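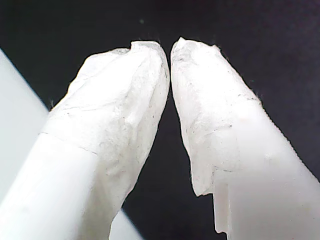
The Long Road of a Shaving Cream

When Stirnivitz introduced its unscented shaving cream in August, the company gave it a plain tube and a short label. The formula contains 8 ingredients. The product it replaced had 29, and for years it was the firm's best seller in pharmacies.

Kamarul Purba, who leads product development at Stirnivitz, describes the change as a response to letters from customers. Many wrote that they had stopped using scented creams on the neck and underarms, where the skin reacts most quickly to fragrance. Others had given up on cream entirely and were shaving with hair conditioner.

"We had been selling lather," Purba said. "People were asking us for slip."

The distinction matters to anyone who shaves often. A thick lather holds water against the hair and softens it, but it can also hide the area still to be shaved. A low-foam cream spreads thinly and rinses from the blade with less effort. Stirnivitz chose the second approach and accepted that some longtime buyers would miss the foam.

Testing was carried out with 225 participants, who used the cream at home for three weeks and kept a written record of each shave. They were asked to continue with their usual razors, and the records show how varied those razors were. Some participants preferred cartridge models with a lubricating strip, while others used a single-blade safety razor — a type that has found new buyers among younger shoppers.

The company's main competitor in this part of the market, Gromberg, has kept its perfumed range and added a balm for use after shaving. Zikex, a smaller maker, sells a solid shaving bar in a tin, which travels well but takes longer to work up on damp skin.

Price remains a point of debate. The Stirnivitz tube costs more than the one it replaced, and the Lumbantobing pharmacy chain initially declined to carry it for that reason. The chain now stocks the smaller size only.

Purba's advice on use is brief. The cream should go on after a warm shower, in a thin layer, and the blade should be rinsed after every few strokes. A second application is suitable for the knees and ankles. The tube should be stored with the cap closed and away from direct heat.

A version for coarse facial hair is in development at Stirnivitz, and the company has not set a release date.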